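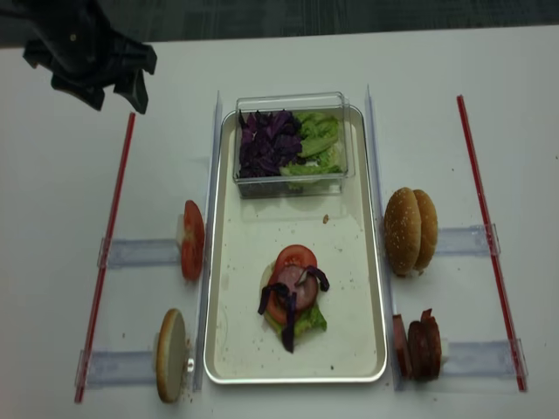

Tistness Community Meals – Shelf Life and Waste Reduction
Progress report, second reporting period
Prepared by Banafsheh Shahbazi for the Mundetti Fund
5 July 2023

Status
Work packages 1 and 2 are complete. Work package 3 (cold chain changes at the satellite kitchens) is under way and is two weeks behind the schedule agreed in the grant letter. Spending is within budget on all lines except transport.

Work package 1: Baseline
Discard logs were collected from the Tistness main kitchen and from both satellite kitchens, Akande and Nellska. Staff weighed discarded produce at the end of each shift and entered the weight by category. The Nellska logs for the first week were kept in pounds and the others in kilograms; these have been converted and rechecked. Leafy greens and cut cabbage account for the largest share of discards by weight at all sites, followed by sliced tomato and cooked grains. Bread waste was lower than the proposal assumed, and the bread line has been dropped from further measurement.

Work package 2: Preparation and storage trial
Roughly 600 portions were prepared under the revised procedure. Greens were washed, spun and held at the lower shelf position of the walk-in cooler, and cutting was moved from the evening before service to the same morning. Cabbage was left on the evening schedule as a comparison. Same-day cutting reduced browning complaints for lettuce at Tistness and Akande. At Nellska the result is unclear – the cooler door seal failed during the trial and the temperature record has a gap. We do not propose to use the Nellska lettuce data in the final analysis. Evening-cut cabbage held acceptably at all sites and will stay on that schedule.

The labor cost of morning cutting is higher than estimated. Shift leads report that the task competes with hot line setup, and Akande has asked to start its prep shift earlier. Ye-ji Byun is preparing a revised staffing table, which will be sent separately.

Work package 3: Cold chain
Replacement door seals have been fitted at Nellska. Temperature loggers are installed in the delivery van and in the Akande cooler. The second van logger was returned to the supplier with a faulty battery contact, and the replacement is on order. Van readings so far show that the load warms most during the Akande stop, when the rear doors stay open for unloading. A strip curtain has been priced and can be met from the equipment line.

Budget
Transport is overspent due to extra runs made while the Nellska cooler was out of use. We request approval to move the unspent bread measurement allocation to transport. No increase in the total award is requested.

Next period
– Complete van logging on the full delivery route
– Fit the strip curtain and repeat the Akande unloading measurements
– Repeat the lettuce trial at Nellska
– Submit draft findings in November

Decisions needed from the Fund: approval of the budget transfer, and confirmation that the Nellska repeat may be reported as part of work package 2.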